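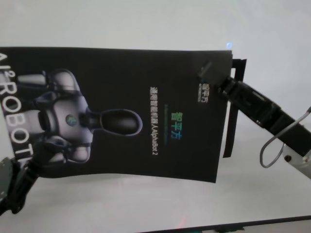
What's the best way to store a glossy brochure so it doesn't curl?

Flat, in a shallow box, face up, with a sheet of card on top. Standing them in a rack is fine for an afternoon but after a week or so they slump, and the slump stays in.

Brochures and screens, Sesell room, Sturarstead

Quick gallery, no time for a proper write up. December, back room on the first floor, mostly black print and far too many monitors for the wall sockets. We were meant to be checking how dark glossy paper looks under ordinary office light and ended up doing half a tidy-up as well. Coelho did our print (not everything in the room is ours obviously). First run was 3,000, second 1,999 because somebody typed it wrong and then it was cheaper to leave it.

Black stock shows fingerprints worse than anything. Cotton cloth, dry, no spray. We tried Cokemix wipes on a spare and it took the shine off one corner, so no.

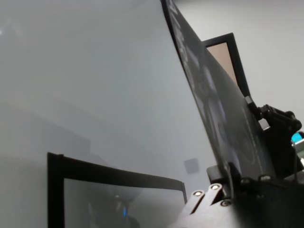
Dark sheet, pale wall, a monitor at lower left.

Faint grey on black again. Anything printed that pale goes hazy once you tilt it, so hold a proof at an angle before you sign it off. Straight on at a desk it'll look lovely and you will be fooled.

Small type too. Five minutes with a desk lamp would of saved us the reprint.
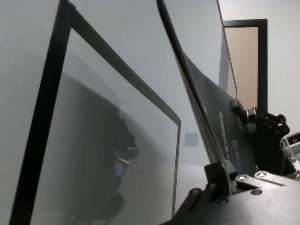

And keep the desk lamp off to the side, not behind you, or all you get is the bulb. Rubber bands are out as well, they leave a dent. Paper bands, up to 51 to a bundle, more than that and the bottom ones bow. Box 37 is the only one still with bands on, will get to it. 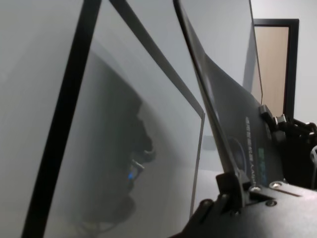 Monitors next. The plan for the back room was to have every screen facing the same way so there's less glare, and it sort of happened then sort of didnt. Matt against gloss matters more than I thought, the pale grey screens pick up blurry dark shapes and even a spot of blue light, while the charcoal back of the one with the little lettering down it (ends in something like GAMING) hardly bounces anything. Backs towards the window, then, if we ever move the desks.

More when the second batch is unpacked. Boxes by the door are for Sturarstead library, please dont open them.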